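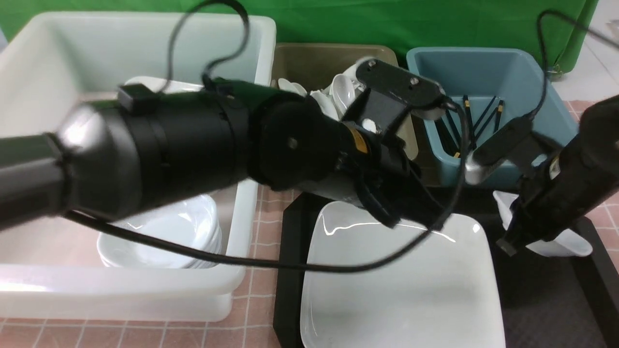
Tableware > Sorting and Storage > Valden Open Bins

Valden Open Bins for Bowls, Spoons and Chopsticks

If you have ever run a soup lunch, a church supper or a big family get-together out of one kitchen, you know how the clean tableware ends up. The bowls go in one box, the spoons go in another (or the same one, if somebody is in a hurry), and the chopsticks get pushed in wherever there is room. Then the line forms at noon and everybody is digging. The Valden bins came out of exactly that kind of lunch, and we have been selling them ever since to people who like to set things out once and be done with it.

They are plain, open-topped plastic bins, meant to stand side by side along the back of a table or counter. We sell them one at a time or as a row of 3, and most people start with the row: the big white one for bowls, the tan one for spoons and the light blue one for chopsticks. You are welcome to mix them up any way you like, of course. Huguette Zacharias, who packs most of our orders, keeps yarn in hers and won't hear a word against it.

The large white bin

This is the roomy one. The plastic is translucent with a slightly frosted look, and there is a good thick rim along the top to take hold of. Nest your bowls in stacks before they go in and you will fit a surprising number — our own lunch crowd gets 60 small soup bowls into one bin, though yours may be deeper than ours, so please measure before you order. Plates can go in the same bin if you leave them a little space at the back.

The tan bin

Made for spoons, and for the way spoons really get put away, in a heap. You can line them all up with the handles one way if you have the patience, and it does look lovely for about five minutes. We like white spoons in it, as they show up nicely against the tan and you can tell at a glance when it's time for a refill. It holds almost 50 of the wide, deep-bowled kind.

The light blue bin

The rim flares out a little on this one, and chopsticks can lean against the inside wall in a loose bundle. Black ones with yellow tips look very handsome in the blue, and the tips are easy to spot when you are setting places quickly. Keep the tips all pointing the same direction when you load it. Long ladles and serving tongs will stand in it too, but they can make it top-heavy if there is nothing else inside.

Setting them out

Stand the bins in the order people will pick things up, bowls first. Leave a hand's width between them if your table is long enough, and keep the front of the table clear for trays. A tiled top wipes down easily between sittings, and the bins slide along it without much fuss, so lift them when they are full if your grout is old or crumbly.

Care

Wash by hand in warm soapy water and dry them before stacking. We don't recommend the dishwasher. A soft cloth is best on the white bin — scouring pads will leave marks on it. Let your tableware dry all the way before you put it back, especially the nested bowls, which like to hold a bit of water between them.

Ordering

Bowls, spoons and chopsticks are sold separately. Single bins go out with the regular mail, and rows are packed on Thursday, so an order that comes in by 11 that morning will leave the same day. If you need a spare in just one color, write a note with your order and Diane Sawatzky will set it aside for you. Returns are fine as long as the bins are clean and in one piece.

Related items
Novutholm Nesting Soup Bowls, White
Paquette Deep Spoons, White
Jorkau Chopsticks, Black with Yellow Tips
Valden Snap Lid for Large White Bin

Last updated: January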